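August, sourdough notes, second try

Fed the Ambrosio starter at breakfast and it was up to the band in almost 15 hours, bless it, slow but cheerful.

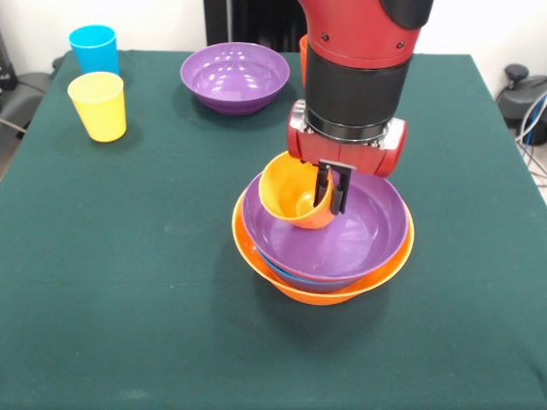
Lilibeth thinks the rye is too coarse and I'm inclined to agree, so next time I'll sift it first and add 20 grams more water. 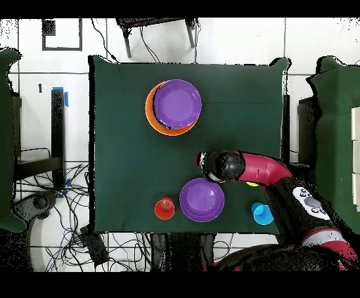 Dough weighed 811 grams before shaping, a bit slack but lovely to handle!

Comments (2)

Maribeth Tan: Try a cooler shelf.

Amado: Save me a heel, please!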